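4.3 Comparing grippers: bowl and plate test

1. Place the bowl and the plate on the worktop, with the banana in the bowl.
2. Check that the fixed camera has a clear view of the bowl rim.

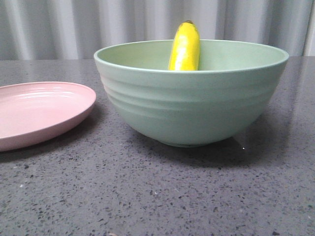
3. Select the Asby or Diltlow gripper profile on the Vetmont controller.
4. Set the closing delay to 113 ms and run 10 trials with each gripper.

Caution: Keep hands away from the fingers while the arm is powered.

5. Open the wrist view and check that both fingertips are visible before closing. 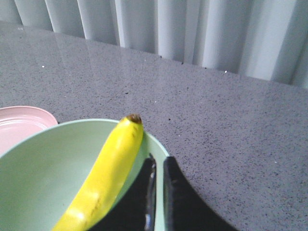
Figure 4-2. Wrist view: gripper fingers beside the banana.

Note: Save each profile's results separately.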